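Courses > Household Management > Unit 2 > Handout

Overview Schedule Readings Contact

This site uses cookies. Accept

Unit 2: Reading a Price per Unit
Treasa Doherty, Curkwood Adult Learning

The shelf price tells you what you pay at the register. The unit price tells you what you pay for each ounce, sheet or piece. To get it, divide the shelf price by the amount in the package. Use the same unit for every package you compare.

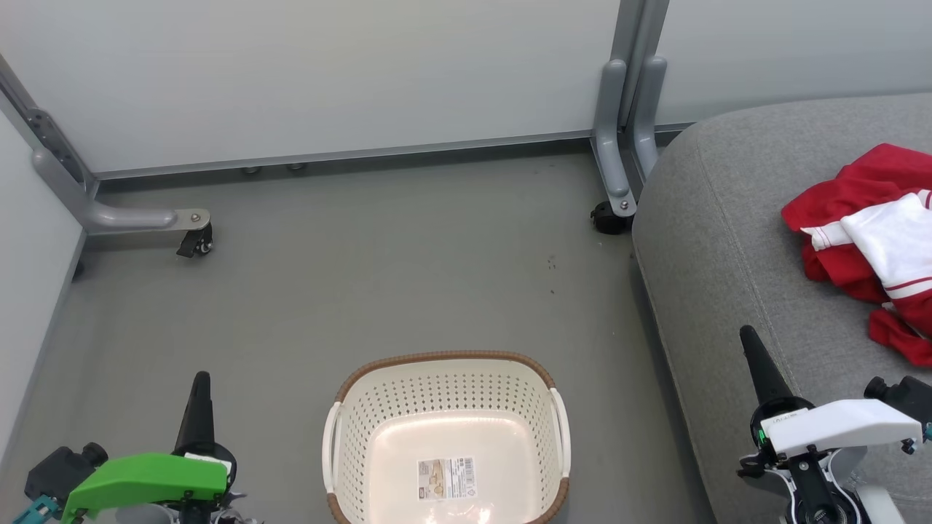

Suppose a box of 20 trash bags costs $5.00. Each bag costs 25 cents. A box of 500 sandwich bags at $20 comes to 4 cents each, but that is a different product, so the two numbers should not be compared.

Bigger packages often have a lower unit price. Check anyway, especially during a sale on the small size. Also ask whether you will use it all before it spoils.

Before next class: bring 2 grocery receipts and finish the worksheet.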